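Week 6 handout: When the cleaning gets automated

I said last time we'd get away from car plants, so today we're doing sweeping up, sorting rubbish and all the little jobs at the end of a shift that never make it into anybody's job title.

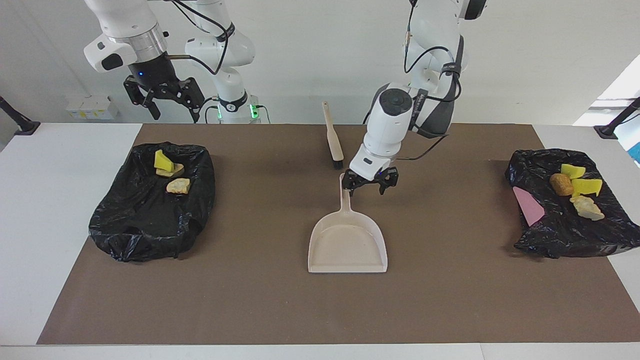 Tidying is a lovely topic for this course because everyone has done it and hardly anyone has ever written down how. When I first visited Tirnwood (packing and light assembly, 536 people on the site) I asked for the written procedure for clearing a bench. There wasn't one! There was Chutima Kaewkla, who'd been on the evening cleaning crew for 22 years and could tell you which bits of sponge get kept and which go in the bag.

So when the firm brought in a two-armed robot for bench clearing, the first thing it needed was Chutima. Please hold on to that when you read the Navarrete chapter. He calls it "borrowed knowledge" and asks who ought to be paid for it. Her grade didn't change for the first six months, even though she was spending up to 60 minutes of each shift showing other people what she knew. Was that training? Was it design work? We'll argue about it in the seminar, I hope loudly.

A few things from my own notes on the visit:

Sweeping with a dustpan takes two hands doing different jobs, one holding steady and one moving. We don't notice that until we try to explain it to someone.

Soft things are awkward. A bin bag changes shape each time you touch it, and the crew had opinions on this long before the engineers did.

The crew's talk changed. People used to chat across the bench while they cleared it, and now one of them stands near the machine and the others are two rooms away. Surachet Sangkhawat told me he missed the chat more than he'd expected to (he did not miss the bending).

Compare this with Prosholm, where Lai-ching Yip got the cleaners into the planning meetings from January onwards. Same sort of work, quite different feelings about it.

For next time: read Navarrete, chapter 4, and bring half a page on a chore you do at work or at home. Write it so a stranger could follow it, then swap with your neighbour and see where they get stuck.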